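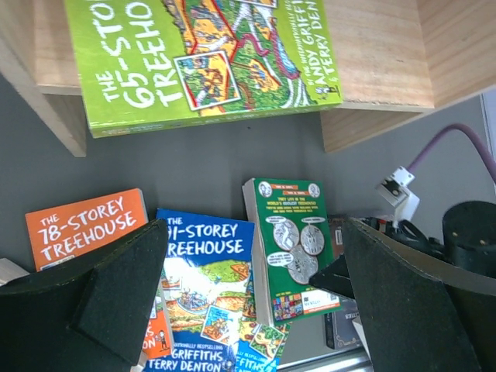 Who pays for the bats at Nustside Cricket Club?
Flodon, the kit firm two streets from the ground, which covers every junior bat and half the cost of the senior ones. Players put its sticker on the blade for the season.

The deal was explained at the club's open day in April, where 248 people signed in at the gate. I got there at half past ten and went straight to the nets. Upendo Mrema, who coaches the under-13s, had 5 lanes running and a queue for the bowling machine.

Flodon had a table by the pavilion with bats in three weights. Its man told me the agreement runs for two more summers and is worth 1000 pounds a year on top of the kit. The club asked for pads as well and is waiting to hear.

Junior membership stands at 111. Training is at six in the evening, and the first session is free. Parking on Surnasel Lane was full by eleven, so come by bus if you can. Tea was a pound and the bacon rolls had sold out before noon.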